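About Traltari

Traltari began with 2 folding tables, a kettle and a stubborn belief that a good piece of clothing deserves a second and even a third life. We take in garments, towels and household linens that people no longer need, get them sorted and neatly folded, and pass them along to families who will put them to use. It's simple work, and we've grown very fond of it.

Our days tend to start at 7, when the first bags come in (usually with a button jar or a forgotten sock somewhere at the bottom). Everything is shaken out, looked over for stains and loose seams, and smoothed flat by hand before the first fold is made. We like big, plain white tabletops for this, as a mark or a pulled thread shows up so much sooner, and we like plenty of elbow room too — a bath towel takes up more space than you'd think!

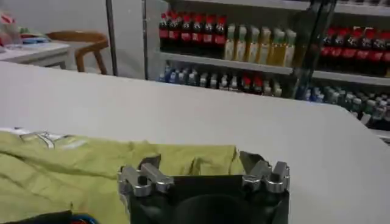
Our neighbors at Dendico wrote to us last June that they had never thought much about folding until they spent a morning at it with us, and that now they can't put away a T-shirt without smoothing the sleeves first. We were delighted, and we've heard much the same from plenty of visitors over the years.

Today there are 16 of us, and in a busy month we fold and pass on 1000 pieces. Things too worn to wear go to Fodora, where they are cut up for cleaning cloths and quilt filling. If you have a bag waiting in the hall closet, do bring it by — you're welcome to stay and fold for a while.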